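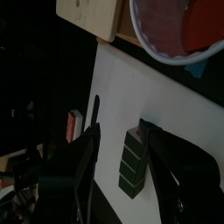

Stacked green blocks on a white tabletop.

Section 7: Setting up the rain gauge on your Losent home weather station

By this point you should have the console switched on and sitting somewhere you'll pass it every day (most people choose the kitchen), and the wind vane put together but not yet up on its pole. The rain gauge comes next. It is the part of the station that repays a bit of patience more than any other, so do put the kettle on first and give yourself an unhurried hour of daylight.

You will need the gauge body, the funnel, the mounting plate, the bag of short screws, a small spirit level and a jug of tap water.

1. Walk round the garden and look for an open spot, well clear of walls, fences and overhanging branches. A good rule is to stand at least twice as far from any object as that object is tall.

2. Fix the mounting plate to a firm post or a flat paving slab. Leave the screws a quarter turn loose for now.

3. Lay the spirit level across the plate, first one way and then the other, and pack the low side with the thin washers until the bubble sits in the middle both times. Now tighten the screws.

4. Lift the gauge body onto the plate and turn it clockwise until it clicks. Take out the strip of foam that holds the tipping bucket still on its journey to you. It is very easily missed!

Caution: Please don't put up any part of the station during high winds or when thunder is forecast. The gauge will wait quite happily for a calmer afternoon.
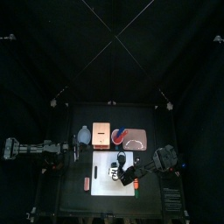

What if my garden is too small for an open spot?
Choose the most open place you have and leave the gauge there all year. Your totals may come out a little low, but you can still compare one month with the next.

5. Drop the funnel into place with the leaf guard on top.

6. Go back indoors and hold down the Rain button on the console until the cloud symbol flashes. The gauge should be found within 16 seconds. If the cloud goes on flashing, take the batteries out of the gauge, count slowly to ten and try once more.

7. Pour 500 ml of water through the funnel as slowly as you can manage, a thin trickle if possible. The console should show roughly 167 tips by the time the jug is empty. A few either side is nothing to worry about.

8. Clear the test reading by pressing Rain and Reset together, or you will begin your records with a cloudburst.

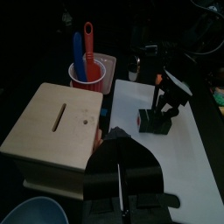
Wooden box, with a red cup behind.

Note: If you have joined the Tidgate rainfall map, your station sends its total at 9 in the morning, so a wet night is counted under the day it ended. Owners of the older Skosenik console will need the Didenko adaptor before they can send anything to the map.

Looking after the gauge

Lift out the leaf guard every few weeks and rinse it under the tap, and more often in October, when the leaves come down. A soft brush is fine for the funnel. Leave the bucket itself alone unless you can see grit in it, and never oil the pivot.

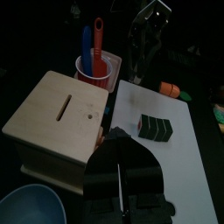

How does the gauge record snow?
It only measures snow once it has melted and run through the funnel, so the reading may turn up a day or two after the fall. Make a note of the snowy days in your log book so the late figures make sense when you look back.

When you are happy with the test reading, turn to Section 8 for raising the wind vane. You will want a second pair of hands for that one, and a stepladder that doesn't wobble.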